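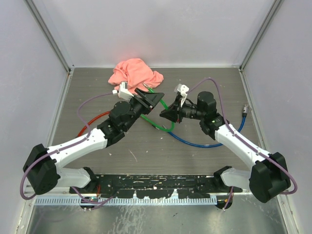 Florence Fehr
Textiles and Consumer Studies, second year
Project report, November

Why cotton tea towels lose their colour

Introduction

My project looked at how strongly dyed cotton keeps its colour when it is washed at home. I chose tea towels because most kitchens have a drawer full of them and they get washed more often than almost anything else. They also tend to go in at a high temperature with whatever white things are waiting. A salmon-pink cloth like the one at the top of the page is a difficult case, as pale reds show fading sooner than dark blues do.

Materials

I bought plain cotton towels from two makers, Sturer and Van Hecke. Both were sold as suitable for washing at up to 90 degrees. I used one powder, Darnero, for the whole project, and the same machine in the student laundry. The towels were cut into strips, hemmed by hand so they would not fray, and marked in one corner with white thread. One strip from each maker was kept in a closed drawer for comparison.

Method

The strips were washed with a small load of old sheets so that the drum was never nearly empty. After each wash they were dried flat indoors, away from the window. I had planned to use the outdoor line as well, but the weather made this impossible to keep regular and I dropped it after the first week.

Colour was judged by eye against a printed grey scale with 5 steps, where the top step means no visible change. My supervisor suggested asking a second person to judge the strips without knowing which was which, and my flatmate did this. When we disagreed I wrote down both marks.

Results

Most of the colour loss came early. The Sturer strips dropped by two steps over the hot washes and then stayed much the same. The Van Hecke strips faded more slowly but less evenly, with lighter lines along the creases. On the cool programme neither make changed enough for us to agree on a mark.

The hems kept their colour better than the middle of the cloth. I think this is because the folded layers rub less against the drum, but I did not test it.

Problems

The grey scale is hard to read under the yellow lamp in my kitchen, so the first set of marks had to be done again in daylight. I also lost a strip inside a duvet cover and found it too late to use. A colour meter would have given better figures. The department's Vusari meter was away for repair until after my last wash.

Further work

I would like to repeat the hot washes with a liquid detergent and to include a line-dried set in summer. The strips and the marking sheets are in the project folder in the textiles room.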